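Notes from the back of the pack

Well, I got the envelope again. That makes two summers running that my number has come up for the doping control tent at the Tully trail race, and I finished nowhere near the podium either time. Several of you asked me about it on the club run afterward, so I promised I'd write it up for the newsletter and save my breath for the hills.

A quick bit of background for anyone who joined after June. Tully now tests the top finishers in the long race plus a handful of runners drawn at random from everyone who crosses the line. The draw is by bib number. Mine was 33, and a very polite young woman in a yellow vest was standing next to me before I'd gotten the lid off my water. From that moment on you have company. She walked with me to the bag drop, she walked with me to find my jacket, and she stood there while I ate an entire sleeve of crackers (I offered her one, she said no thank you).

You can do your cool-down, by the way. I didn't know that last year and went straight in with my calves locked up like fence posts. You can also get your medal and see the medical people if you need them, as long as your chaperone can see you the whole time. Bring your photo ID! Mine was in the car, at the far end of the Priller field, and that was a long walk for both of us after 10 miles of mud.

Inside the tent you pick your own sealed kit from a pile. You check that the numbers match on the bottles and the box, and you check the seals yourself. Then comes the part everyone giggles about, and yes, somebody of your own sex does watch. I won't go on about it. It took me 60 minutes start to finish, most of it spent drinking and staring at a canvas wall. 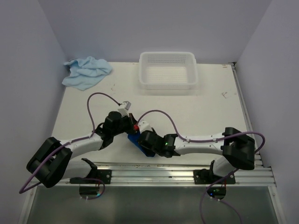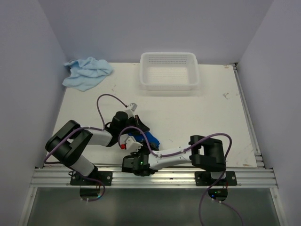

Do you have to tell them about vitamins and cold medicine?
The form asks for whatever you've taken in the past week, so write it all down -- pills, powders, inhalers, the lot. If you take a prescription that's on the banned list, look into a medical exemption well before race season.

That question came up more than any other, and I think it's the one that matters most for people like us. I'd been taking an allergy tablet every morning and a recovery drink called Solteo that I picked up at the shop on a whim. I had never once read the label on the tub. Sitting there trying to remember how to spell it, with my pen hovering over the form, I felt about twelve years old. I've since gone through the whole kitchen cupboard and thrown out two things I couldn't identify.

My results came back clean, I'm happy to say, and the letter is on the fridge.

I did hear some grumbling at the finish that testing mid-packers is a waste of money, and I see the point. We had 1,000 starters across all the distances and that pays for a lot of trail repair. But I've raced for years against people in my age group who got mysteriously faster at fifty-five, and I like knowing any one of us could be pulled aside. If you feel differently, write in and the newsletter will print it (keep it clean, please).

On to the next one. The Altus relay is coming up and we're still short two legs for the mixed team, including the flat one along the river that everybody claims to want until I ask. Practice is at 6:30 in the evening from the lower parking lot, and we'll run the first leg and jog back. Bring a light for the way home. And if you're thinking about joining us, put your ID in your race bag now -- mine is already in there, zipped in with the safety pins.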